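**Dishwasher leaves white film on plastics only. Glass and steel come out fine**

**tarn_hollow** · 30th August

Unit is a Wenden 300, bought new in January. For the first months everything came out clean. Now anything plastic has a chalky film that wipes off dry with a thumb and is back after the next cycle. Glasses are clear. Flatware is clear. The tub walls look normal.

Water hardness from the strip that came with the machine reads 11 grains. There is no built-in softener on this model. Detergent is Brikska powder, main cup filled to the upper line, nothing in the prewash cup. Rinse aid is set to 2 out of 5. I run Normal with heated dry on.

Already done:

- Cleaned the filter and the mesh under it
- Cleared both spray arms with a toothpick
- One empty hot cycle with citric acid

The acid cycle made no difference that I could see. What should I change first?

---

**quillback**

11 grains is hard. Raise the rinse aid to 4 and leave everything else alone for a week. One change at a time or you will learn nothing.

---

**pm_oldfield**

I disagree with starting at rinse aid. If it were mineral scale he would see it on the glasses before anything else. Clear glass plus filmed plastic points to detergent residue. Plastic holds little heat, so it cools fast and water beads on it and stays there through the dry phase. Whatever is dissolved in those beads is left behind. The upper line on a powder cup is also a lot of powder for a normal load.

Test: put a drop of white vinegar on the film. If it fizzes or clears at once, it is carbonate. If it just smears, try a wet finger. Detergent residue will feel slick.

---

**quillback**

The vinegar test is less clean than that. Most powders are built on sodium carbonate, and that reacts with vinegar too. A positive result does not separate the two causes.

---

**pm_oldfield**

Fair. Then use plain warm water. Soda residue dissolves and scale does not. The test still works with a different liquid.

---

**tarn_hollow**

Ran it on a lid. Warm water alone took most of the film off, but not all. There is a faint haze left that vinegar removed. So apparently both?

---

**lowerrack**

Both is common. With hard water, some of the detergent gets used up binding calcium. Underdose and you get scale. Overdose and you get residue. At 11 grains the window between them is narrow, and 300-series machines use little water per fill.

Check your inlet temperature as well. Run the kitchen faucet until it is hot before you start the machine. If the first fill is cold, powder can cake in the cup and end up released in the final rinse. Open the door after the cycle and look at the cup. Any paste in there is your answer.

---

**tarn_hollow**

There is paste in the back corner of the cup. Not much. I never looked because the door was opening.

---

**Bataineh_parts**

Check that the flap opens fully. On the Wenden door the spring loses tension and a tall item in the front of the lower rack is enough to hold it half shut. The dispenser is a single assembly, 927 in their parts list. Do not order it until you have ruled out loading.

---

**quillback**

I would still raise the rinse aid. Paste in the cup explains the soluble part. It does not explain the haze that needed acid.

---

**sedgewick_b**

Data point from a similar setup: Aster 100 under the counter, slightly softer water. White plastic bowls hid the film completely and I only noticed it on a red cup. If you want to judge progress, keep one dark or strongly colored piece in the same rack position every time and ignore the white stuff. 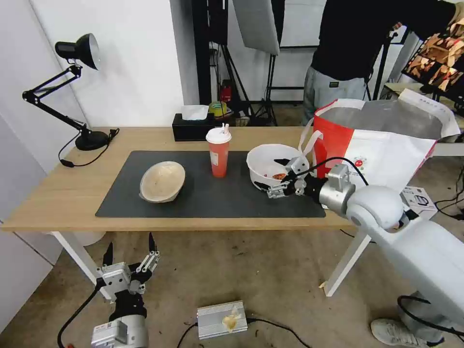

I went from powder to tablets and the film got worse, then back to powder at half the dose and it cleared over about four washes. I never touched the rinse aid setting. Heated dry off also helped a little, but then everything plastic needs a towel.

---

**pm_oldfield**

Turning heated dry off will not remove residue. It only changes whether you see it.

---

**sedgewick_b**

Agreed on residue. I listed it for completeness. It did reduce warping on the thin lids.

---

**lowerrack**

Suggested order:

1. Move tall items away from the dispenser
2. Faucet hot before start
3. Powder down to the lower line
4. Rinse aid to 3 if a haze is still there after that

Stop at whichever step fixes it.

---

**tarn_hollow**

Steps 1 and 2 done for several loads. A cutting board was sitting right in front of the flap. The cup is now empty after each cycle and the slick film is gone. Haze is still present on the dark lid. Dropping the powder tonight.

---

**quillback**

Rinse aid.

---

**tarn_hollow**

Lower line made the haze slightly worse, so I went back up to halfway between the two lines and set rinse aid to 4. The lid came out clear twice in a row. I will leave it there and post again if it returns.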